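Kursunterlagen Tischkultur und Textilpflege, Blatt 4
Kursleitung: Felicja Baran, Werkstatt Hostgate

Heute wird eingedeckt, und zwar mit ganz wenig! Eine Schale, ein Stück Holz, viel freie Fläche - mehr braucht ihr für die erste Übung nicht.
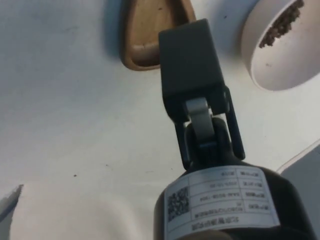
Abb. 1: Weiße Schale und Holzobjekt auf weißer Tischfläche

Nehmt euch Zeit für die Abstände und schaut auch von der Stuhlseite her.
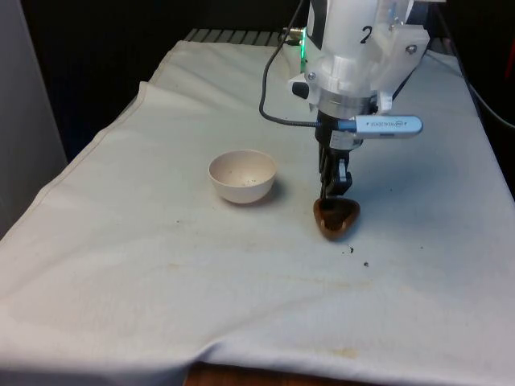

Tischwäsche ist mein Lieblingskapitel. Vor dem Auflegen immer bei Tageslicht prüfen! Der gelblich-orange Fleck nahe der unteren Mitte ist schwach, fällt auf Weiß aber sofort auf, ebenso die kleinen Sprenkel. Vorbehandeln, 19 Minuten einwirken lassen, waschen. Falten bügelt ihr zuletzt.

Zur Formenlehre (Skript S. 71):
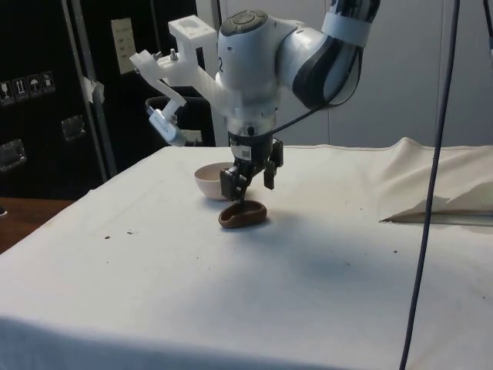 Oval und Rund vertragen sich wunderbar. Setzt die Formen leicht versetzt, dann bleibt jede für sich lesbar. So wirkt das flache braune Oval mit dem helleren Rand vor der kleinen Keramikschale richtig kräftig.

Bis zum 14. Dezember: eigene Skizze mit zwei Formen an Irena Bednarek.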